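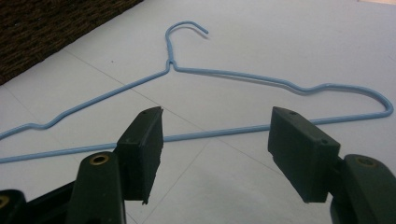 Nidside Buy Near Home Project
Progress report to the Flamosari Fund, 12 June 2025

You gave us a grant to persuade the households of Nidside to check where their stuff comes from before they buy it. We are now past the halfway point, and this report covers what we did, what we spent and which parts went badly.

The pledge

We set out to sign up 100 households to keep a shopping diary for eight weeks, writing down the country of origin of everything they bought except food. We reached the 100 in May. Signing people up was easy, as it involved a free pencil. Getting the diaries back has been slower. Several came in with the first week filled out in beautiful handwriting and the rest blank, and one had been used for a crossword.

The complete diaries are more useful than we expected. Most people had no idea where their towels were made and were a little annoyed to find out. The commonest entry in the "origin" column is "can't find label." The second commonest is "label says designed in," followed by a place where the item was plainly never sewn, molded or painted.

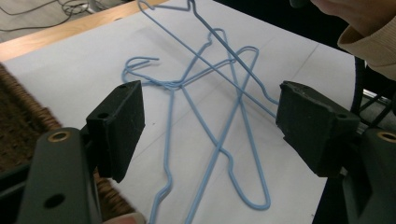
Light blue wire hangers on white paper.

Shops

Seven shops on Valderrama Street agreed to put our green shelf tags on goods made within the state. We asked more, and the others said they would think about it, and we believe they are still thinking. The hardware store ran out of tags in the first week and asked for more. The gift shop needed only one, for a jar of honey.

We had hoped to include clothing, but so little of it qualified that the tags would have looked like a mistake. We have moved that money to household goods, as agreed with your office.

Price remains the main objection. Shoppers like the idea of a dish brush from the next county right up to the moment they see what it costs. We have stopped arguing the point on the leaflet and now simply say how long the maker expects it to last.
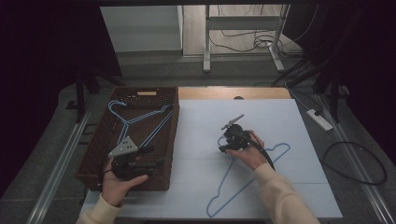

A wicker basket and a wire hanger at the work surface.

The directory

The Fulta directory, our online list of nearby makers, went live later than planned. The delay was ours. We spent three meetings on the meaning of "nearby" and ended up with the county line, where we had started. Makers can now add their own entries, and a few have done so without being phoned.

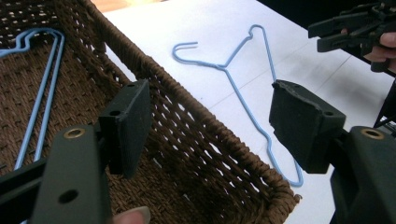 Search by product works. Search by town works if you spell the town the way the county does, and we are fixing that.

Money

Spending is within budget on printing and over it on postage. The diaries turned out to weigh just enough to need a second stamp, a fact we discovered after mailing them. We ask to move the unspent travel money across to cover it.

Next period

We will collect the remaining diaries, in person where needed, and publish the results in plain figures. The shelf tags will stay up through the fall. We would also like your view on whether the directory should list repair shops, which sell nothing new but come up often in the diaries.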